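With a debut album finally out, a sold-out run of small rooms and a songwriting partner she almost never met, Pushpa Bhatia is learning to let the good stuff land

The soundcheck ran long, the taxi went to the wrong door, and Pushpa Bhatia has 24 minutes before she has to be somewhere else. She orders soup. Doesn't eat it.

"Talk fast," she says. "I will too."

So, fast. Bhatia is a singer, a guitar player when pushed, and the voice behind "Borrowed Coat," the slow, mean, gorgeous breakup song that has been following people around grocery stores since March. Her album, Lodhi, came out the same month. It's named for the street her grandmother lived on, and the old lady is all over it. Her kitchen radio. Her advice about men, most of it unprintable.

"She never said she liked my singing," Bhatia says. "She'd turn the radio down. That was the review."

The record took four years. Three of those she doesn't love to discuss. There was a deal with a small label, Brondex, and a finished EP that sat on a shelf while the people who signed her left one by one. She got the songs back in the end. Kept two. "The other ones sounded like somebody trying to get picked."

Then a co-writing session she tried to cancel. Tuesday morning, head cold, an apartment with no heat. On the other side of the table was the producer who goes by Kuter, just Kuter, who had also tried to cancel. Neither text went through. They wrote "Borrowed Coat" before lunch and argued over the bridge untill dark.

She wanted strings. He wanted nothing, just the voice and a bad piano. You know who won if you've heard it.

"I was so mad," she says. "I went home and recorded a version with strings on my phone to prove it. Terrible! Sounded like a bank commercial."

The rest came quick after that. Eleven songs, most of them cut live, a few with the wrong words left in because the take was good. On "Stairwell" she laughs in the second verse and you can hear a chair move. Kuter fought to keep the chair.

The first show behind the album drew 530 people. The next, 936. The last night of the spring run was 3,322 seats, gone in a morning, and she spent the hour before it sitting on a bathroom floor with her shoes off, calling her sister.

"She told me to eat a banana. Very moving."

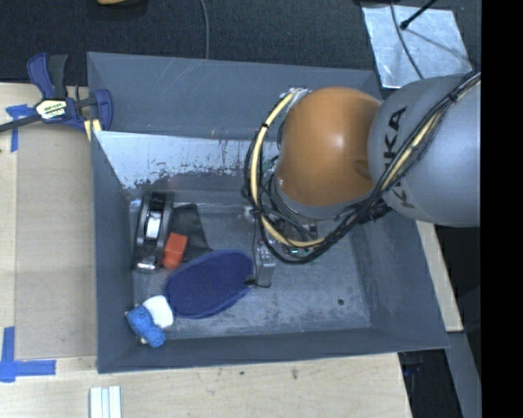 What she remembers of that night is mostly the third song. Her in-ears died, she pulled them out, and the room was singing "Borrowed Coat" back at her a half beat late. She stopped. Let them have the chorus. There's a clip of it going around where she looks like she's about to be sick, and she says thats fairly accurate.

Next up is Itness, a shorter record she describes as "seven songs, no coats." Half written. Some of it is happy, which worries her. She got married last fall, in a backyard, in the rain, and the new songs have a dog in them and a husband who can't park.

"I keep waiting for it to sound corny. And some of it does, and I'm leaving it. I like him! What am I supposed to do?"

Her phone buzzes. The car again, right door this time. She asks for the soup to go, changes her mind, asks for bread instead, and is halfway into her jacket when she remembers something about the strings version.

"I still have it," she says. "Kuter's getting it for his birthday."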